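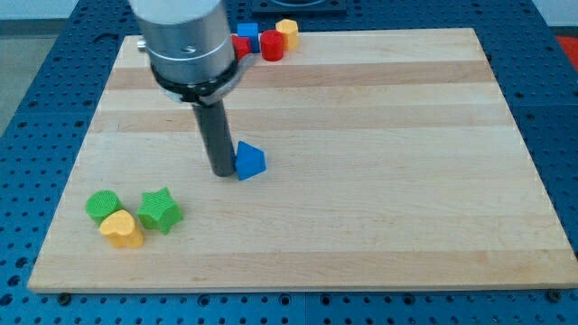 3.2 Cell setup and upkeep

The tabletop cell was assembled in March and kept in the same layout for all runs. It consists of one arm, a perforated blue work surface, and a board made of joined strips of pale wood on which the blocks are placed (Figure 2). The tool is a plain dark gray rod held below a metal cylinder at the end of the arm. It has no moving parts, so blocks can only be pushed. We chose a rod with a rounded end so that small errors in height would not dig into the wood.

Figure 2. The cell with the rod lowered to the board next to a blue triangular block. Other blocks stand near the far edge and at the lower left.

Setup begins with the board. It is laid flat on the work surface and its near edge is lined up by eye with the rows of holes, then checked with a steel rule at both ends. An early version of the procedure skipped the second check, and the board ended up slightly turned after cleaning. The error was small, but it was enough to shift pushes near the far edge, and we discarded the runs from that session.

The height of the rod is set next. The arm is lowered by hand in steps until a sheet of office paper under the tip drags but still slides. This position is stored as zero. The test is repeated near each corner and once in the middle of the board - 5 points in all - and the highest reading is used. During a run the tip is held 2 mm above that value. Blocks are tall enough that this gap does not change how they move.

Most upkeep concerns the tool mount. Side loads from pushing work the rod loose over time, and a loose rod first shows up as a drift in the contact point. The mount is therefore checked every 100 pushes. The operator parks the arm, holds the rod between two fingers, and feels for play. If there is any, the rod is taken out, the seat is wiped with a dry cloth, and the rod is refitted and tightened. The paper test must then be done again. A full refit takes up to 20 minutes.

The board is wiped between sessions. We do not use oil or polish on it, as either would change the friction under the blocks. Blocks with worn edges are swapped for new ones of the same shape.

Over 1166 pushes the rod was refitted nine times. Radosław Mazurek carried out all refits and kept the maintenance log, which also lists the zero height stored after each one. The board was not replaced.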